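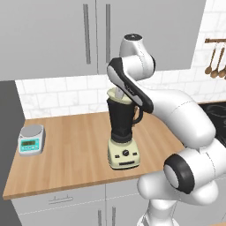
Fui à tarde aberta da Sidotach em janeiro e voltei com tanta coisa na cabeça que o texto desta edição saiu maior do que eu queria (desculpem lá!). A inscrição era gratuita, éramos 67 pessoas, e a sala de cima do edifício Rondgate ficou pequena num instante. Quem chegou depois das três da tarde já viu tudo de pé, encostado ao aquecedor.

O tema era a robótica doméstica e, em particular, o trabalho que a equipa anda a fazer em simulação antes de pôr um braço a sério dentro de uma cozinha. Confesso que ia à espera de slides e mais slides. Tivemos alguns, claro, mas a maior parte do tempo foi passada em frente ao ecrã grande, a ver a cozinha virtual a correr. Bancada de madeira clara, azulejo a imitar mármore, colheres de pau penduradas na parede, uma balança digital a um canto... Eu, que vivo com uma bancada sempre cheia de migalhas, fiquei com uma certa inveja.

Quem conduziu a demonstração foi a Davina Lindsay, que fala depressa e responde a tudo, mesmo às perguntas tortas. A tarefa do dia era a tampa da liquidificadora. Parece pouco, não é? Levar a pinça até cima do jarro, encontrar aquela pecinha que sai do meio da tampa, agarrá-la sem empurrar o aparelho pela bancada fora. A Davina explicou que um erro pequenino na altura chega para a pinça carregar na tampa em vez de a segurar, e que por isso repetem a mesma aproximação 200 vezes, mudando de cada vez um bocadinho a posição do aparelho ou a luz da cozinha.

Gostei muito de ela ter mostrado também as tentativas falhadas. Numa delas a liquidificadora foi parar ao chão, noutra o braço deu uma volta enorme para chegar a um sítio que tinha mesmo à frente, e a sala riu-se com gosto. Um senhor da fila da frente perguntou se aquilo servia para alguma coisa fora do computador, e a resposta foi bastante sincera: serve para chegar ao laboratório com menos disparates por corrigir, mas o atrito das borrachas, o peso do que está lá dentro e os dedos pegajosos de quem cozinhou antes continuam a dar dores de cabeça.

Depois houve 3 postos para experimentar. No primeiro mexia-se no braço simulado com um comando (eu fui péssima, bati no armário logo à primeira). No segundo podíamos mudar os objetos de sítio e ver como o planeamento do movimento se refazia. O terceiro era o do projeto Murby, que quer juntar receitas simples a sequências de movimentos, e aí a fila era tal que só consegui espreitar por cima dos ombros dos outros. Quem lá esteve que me conte, que eu publico!

O café foi oferecido pela pastelaria Ó Ceallaigh, ali da esquina, e os bolinhos de limão desapareceram antes do intervalo acabar. Para a próxima levo lanche.

Trouxe comigo alguns folhetos e uma lista de leituras que a Davina recomendou para quem está a começar. Se quiserem a lista, respondam a este e-mail e eu envio. A Sidotach diz que repete a sessão na primavera, com mais cadeiras e com o posto do Murby duplicado. Assim que abrirem as inscrições aviso por aqui, mas inscrevam-se cedo, que esta esgotou enquanto eu ainda andava à procura da palavra-passe.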